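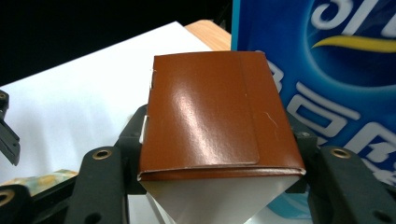 Brown box, held by the wrap.

July 22, 2026

Grippers again, most of the shift. I did the cloth bundles and Jussara did the trays at the other station. Target was 199 good runs between us by the end of the week and we are ahead of it, so Ludivine let us slow down and redo the ones with the small brown box. It has a shiny wrap and the tips slide on it if I squeeze before I'm square to the sides. With my hands I never thought about how I pick up a box. Now I think about it all day.

My wrists are sore but less than in May. Back then I held the handles too tight. Jussara showed me to let my elbows drop and it helped.

The cloth is still the slow part. It has to be pinched up by an edge without dragging everything in it along. On the packing line I could fold one while talking to the person next to me, and they all came out the same. With two black fingers on each side it takes me 19 seconds on a good one, and I can't talk.

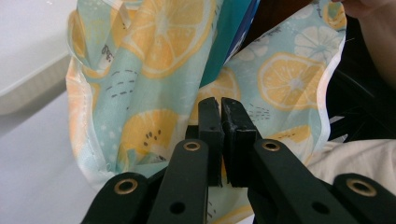 I asked Ludivine whether the machine at Standska will have to fold it the way I do or if it finds its own way. She said it starts from ours. So somewhere in it will be my habit of going for the left side first, which I picked up from Mrs. Magalhães when I started, and she has been retired 2 years.

Lunch was the noodle place. Paid for Jussara, she paid last time.

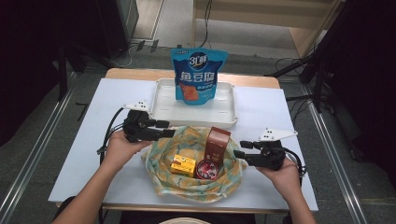 After lunch

Meeting with the Skunovitz people. Bundle packing moves to the Tosum machines in stages. There are 12 of us on that line now. They said no layoffs this year and wouldn't say anything past that. Four people will stay to check finished bundles and fix the bad ones, and the rest go to returns or to recording like me. Recording pays the same as the line. I asked if it would go up and was told it's being looked at.

Jussara wants returns because the hours are regular and she can do school pickup. I think I want to stay where I am, though I don't know how long they will need somebody to show them a cloth. I miss the line more than I expected to. It was loud and my feet hurt, but there were people to talk to.

Need to hand in the shift form before Ludivine leaves tomorrow. Also buy wrist tape and call about the dentist bill.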